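Kids' garden tools: the gallery
Posted 11 Sep 2021 by Tyson Pelletier
Filed under: Small Gardens, Gear

Every spring the shops fill up with child-sized gardening sets, and every spring I get asked which ones are any good. My usual answer is that most of them are toys with a gardening picture on the cardboard. I'm told this is a grumpy position. So over winter I collected what people would lend me, bought a few more with my own money, and put the lot in front of kids who had dirt to dig. The captions are mine and so are the prejudices. Nobody paid for any of it, although Pruneo did send a catalogue, which I have used as a kneeling mat.

I garden on clay. If you're on sand you can knock a bit off the severity of everything that follows.

The Pruneo Junior Digger
"Real tool, real size" according to the swing tag. Real size for whom? The handle is too fat for a four-year-old and too short for a ten-year-old. The blade is decent and I'll give them that. It went into the vegie bed without folding, and it was the only one the kids argued over.

Pruneo again, after July
Left out on the back step for the month. The varnish has lifted near the collar and there's a bloom of rust along one edge. The brochure says weatherproof. I'd like to know whose weather they had in mind.

Chuensuk wheelbarrow, green
I wanted to dislike this and couldn't quite manage it. The wheel runs straight and the tray is deep enough for a proper load of mulch. The legs are the weak part. One had a lean on it by the second afternoon, and I can't say whether that was the mulch or the cousin who rode in it.

Chuensuk gloves, "toddler to 8"
No glove fits toddler to 8. These fit about nobody in that range. Good palms, though, and they wash.

The Zarkari watering can
Holds so much water that a small child can't lift it full. Most of mine dragged it along the path and watered the path. Fill it a third of the way and it's a reasonable can, but then you've paid for two thirds of a can you don't use. The rose pulls off for cleaning, and having pulled off once it keeps doing it.

Trekero bug kit
I'm not sure why this keeps turning up under gardening. There's a magnifier, a jar with holes in the lid and a booklet with 14 insects in it, several of which you won't find anywhere near my place. The jar got used for snails. The booklet got used for snails too, in the sense that they ate it.

Trekero rake
The head came away from the handle on a patch of wet leaves. I pushed it back on and it came away again. Price on the sticker was 41 dollars for the rake and hoe together, and at that money I expect the head to stay where it was put. The hoe hasn't failed yet. Nor has anyone picked it up much.

A plain adult hand trowel, second-hand
In here for comparison. Bought from a garage sale box, older than I am by the look of it, and every kid over six preferred it once they'd had a turn. It's heavier than anything sold for children. They didn't seem to mind. Under six it was a different story and they went back to the bright ones straight away.

Seed packets in a shoebox
Not a tool, I know. The "kids' garden" seed mixes are mostly ordinary radish and sunflower with a cartoon on the front and fewer seeds inside. Buy the ordinary packet and let them draw on it.

Coloured trowels, forks and a bucket
The matching-set problem. You get a lime-green trowel and a light blue one, hand forks in purple and light blue, a small red shovel, and a coral-pink bucket to put them in. I do like the colours, for the boring reason that you can find a purple fork in a lawn. What I don't believe is that a child needs two forks. A three-tined hand fork is for loosening soil that has already been dug, and small children don't loosen, they dig. I'd have swapped one of the forks for another shovel and left everything else alone.

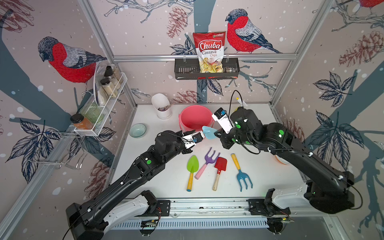
Ritu Gautam disagrees about the forks. She wrote that her two use nothing else, because a fork will go into hard ground at an angle where a little shovel just skates over the top, and that if I'd tried it on my own clay in a dry week I would have noticed. She also thinks one fork between two children is a recipe for a lost afternoon. I've taken the point about the angle. On the second part I'd say the same goes for shovels, and we've left it there.

She and I do agree on buckets. A bucket is the piece that gets used every day, for weeds and stones and water and for standing on when you've been told not to. Sets that come without one are a false economy.

Zarkari apron with pockets
The pockets are sewn so the tools point straight up at the chin. I don't know who tested that. We took it off after the first go and it's now a peg bag, a job it does well.

The bed itself, sown
Carrots at the near end, beans at the far end, and a large hole in the middle that I've been asked not to fill in. The hole was dug with the second-hand trowel, for what it's worth.

If I had to buy for one child tomorrow I'd get a single solid trowel in a loud colour, plus a bucket, and spend the rest on compost. I'd skip anything sold in a carry case. For several children I'd probably buy a coloured set after all and stop complaining about it.

I still haven't had a go with the new Chuensuk spade, the long-handled one. If anyone near me has one they'd lend out for a couple of weekends, send a note through the contact page. I'll return it dirty.

More galleries: Compost bins, ranked by smell | Hoses that kink | Pots under 200 mm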